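I gave up on slots last November and went back to video poker, mostly because I was tired of not knowing what I was paying for. A slot can have dragons or fruit on it and you still can't see the math. With video poker the pay table is right there, and you can work out if the game is worth your time.

The one I've been playing is called Briltia, a plain Jacks or Better game. No story, no music worth mentioning. You get five cards, hold what you want, and draw once.
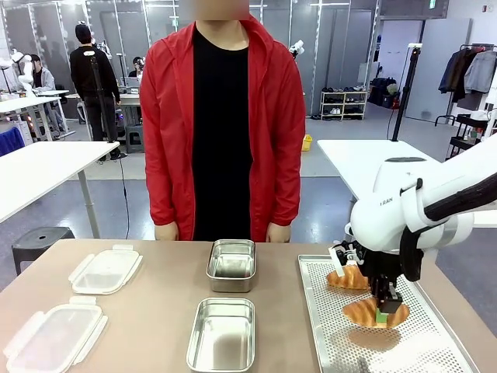
The full house and flush lines are the first thing I check. A game that pays 9 and 6 on those is a good one. Briltia pays 8 and 5, so it's a step down, but I've seen worse. My friend Getachew Berhe won't touch anything under 9/6 and he's probably right.

I keep a notebook. So far I've logged 2,886 hands over 17 sessions, all at the lowest stake. I'm down $56, and I had set aside more than that for it. I haven't hit a royal flush and I'm not expecting one. 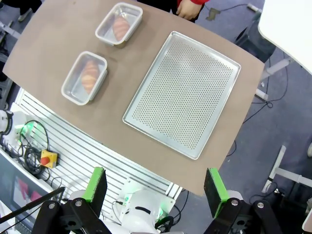 Most of my mistakes come from playing too fast. I used to keep an ace next to a low pair, and I'd break up a pair of jacks to chase three to a flush. Frans Dijkstra sent me a strategy chart and I taped it to the side of the monitor — that fixed most of it within a week.
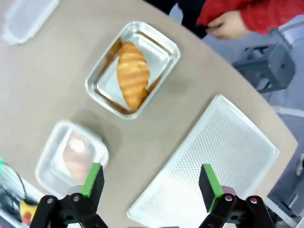
Session length matters more to me now than stake size. I stop after an hour, win or lose, and I don't play hungry. One croissant on a metal tray is about the right size of break for me: eat it, come back, finish the hour. If I skip that I start clicking through hands without reading them.

Next I want to try Deuces Wild, which needs a different chart altogether. Getachew says to learn it on the free version first, so that's where I'll start.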